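Stetcombe office told to clear its tables by September

Staff at the Sterkow building in Stetcombe have been asked to take their belongings off the shared tables on the upper floor, after an audit of what had been left there ran to 3 pages.

The floor, which looks over the railing to the desks below, was fitted out as a place for people to spread out their work. It has since become a place for people to spread out everything else. Office manager Beverley Ruawai spent an afternoon up there with a clipboard and came down, colleagues say, rather quiet.

"I have no quarrel with fruit," she said. "I have a quarrel with fruit that has its own plate and a better view than I do." 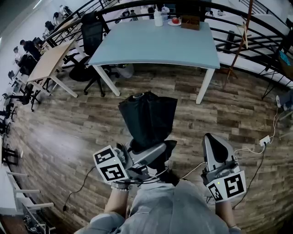

Under the new rules, anything still on a table at 6pm goes into a crate by the stairs, where it can be claimed for five working days. Bottles without a name on them will be emptied and recycled. Boxes will be opened, a prospect that has already caused some movement among the owners of boxes.

Chairs are also covered. They are to go back under the table they came from - a rule that assumes anyone remembers which table that was.

Elikem Bonsu, who works on the lower level, welcomed the plan but wondered about enforcement. "We had a clear table policy at the old place in Urkport," he said. "It was printed out and left on a table."

A notice has gone to all 60 staff, and replies are invited until the end of the month. Ms Ruawai has had five so far, three of them asking whether plants count. They do.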